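Home | Projects | Reports | Students | Archive | Contact

Moving a pan in a simulated kitchen

Student project report, Robotics Workshop course
Maribeth Lumanlan
September 2020

1. Background

In our course every student chooses one household task and tries to make a robot arm perform it. I chose the task of picking up a pan by its rim and placing it in front of the microwave. I have worked in a restaurant kitchen before my studies, so I thought I know how a pan behaves. For a robot I had to learn it again.

All work was done in simulation. The laboratory could give us only short hours with the real arms this term, and our teacher preferred that we make our mistakes on the computer first. The simulator is called Esitz and it was written by former students of the department. It has two arms and a library of kitchen objects. I used one arm for the whole project and left the other parked.

2. Setting up the kitchen

The kitchen model comes from the object library Trarkivwood. I took the counter, the microwave, the dish rack and the pan from it without change. Then I placed more objects on the counter — an oil bottle, a scale and a wine glass — so the arm must find a path between things and not above an empty table. The position of the pan is changed a little at the start of every attempt. The other objects stay in their places.

The pan was the most difficult object to prepare. In the library it was one solid body, like a coin, and the fingers could not go over the rim. I had to divide its collision shape into a bottom and a ring of small wall pieces. This took me more than a week. I recommend to the next student to check the collision shape before writing any control code, and I wish I had done the same.

3. Control

The movement has four stages: go above the rim, go down, close, and carry. For the first stage I use the planner Partanen, which was already connected to the simulator. For going down I wrote my own small controller, which lowers the gripper slowly and stops when the contact force passes a limit. The limit I found by trying. When it was too low, the arm stopped in the air from numerical noise, and when it was too high, the pan was pushed and turned away.

The picture shows the position from which I debugged most of the time. Here the rim is the only part that matters, and a small error in the side direction decides if one finger comes inside the pan or lands on the wall.
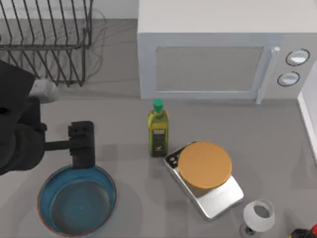

Figure 1. The gripper above the rim of the blue pan. The counter with scale, oil bottle and wine glass is the one used in all attempts.

I also changed the light in the model several times. My first version had almost no shadows and it was hard for me to judge the height of the gripper when I watched the attempts. With the shadows falling to one side I could see much better how far things are from the counter. For the controller the light has no meaning, as it reads the object positions directly from the simulator.

4. Results

I ran 905 attempts with the final version of the controller. An attempt is successful when the pan stands at the goal, is not upside down, and no other object has fallen. In 548 attempts this was the case. Every attempt was stopped after 60 seconds if it was not finished.

Most of the failures are from the closing stage. The fingers hold the rim at a point where it is curved, so the pan can rotate around this point when it is lifted. If it rotates much, it touches the counter again and slides out. The second kind of failure is in the carry stage, where the planner does not know that the pan is now part of the arm. It then passes too near to the oil bottle. I corrected this partly by adding a larger safety distance around the bottle, but with a larger distance the planner sometimes finds no path.

5. What I would change

I would like to use both arms, so that the pan is held at 2 points and cannot rotate. I did not have time for it. Another student, in the group Clerkivetti, is working on two-arm grasping and we agreed to share the pan model in October.

I would also save a log from the first day. For the early versions I have only notes on paper — and for some of them I cannot say anymore which force limit was used.

The code and the changed pan model are in the course folder. Please write to me if the ring of the pan does not load, it needs the newer version of the library.

3 comments | 11 shares

Contact | © Robotics Workshop student pages | Back to top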